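6/16/22

So I finally gave up soda! I grew up on the stuff (my uncle Oluwaseun Onyeka ran the corner store in Nirkham and we drank whatever was dented), and at my worst I was up to 3 cans a day. Almost 1000 a year, if you do the math, and I wish I hadn't.

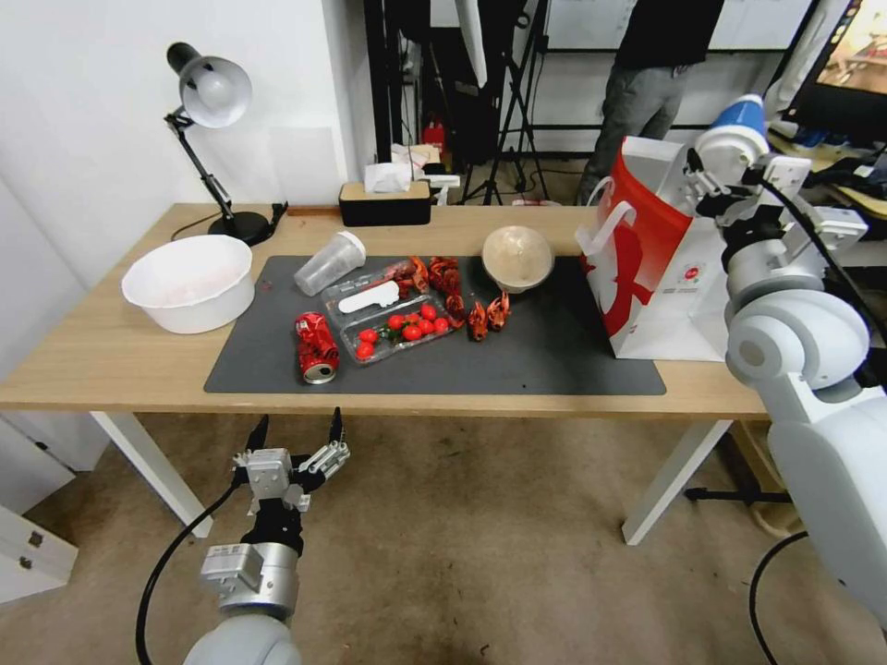 Crushed Coca-Cola can, dark gray mat.

The first week was awful. Headaches, naps, snapping at the poor guy at the Lallo drive-thru. Then I started making iced hibiscus tea with way too much ginger, and it's helped a ton. I drink it on the bus to Uvadmont now, out of a jar, like a weirdo.

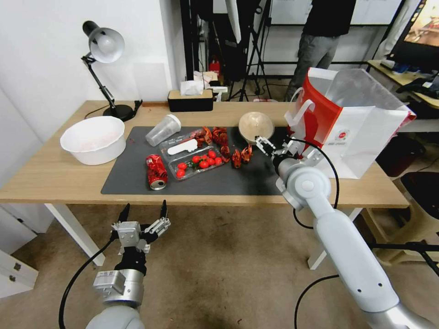

Page 3 of 50

Snacks have changed too. I want cherry tomatoes all the time, with salt! Next up is coffee, but I'm giving myself until November for that one.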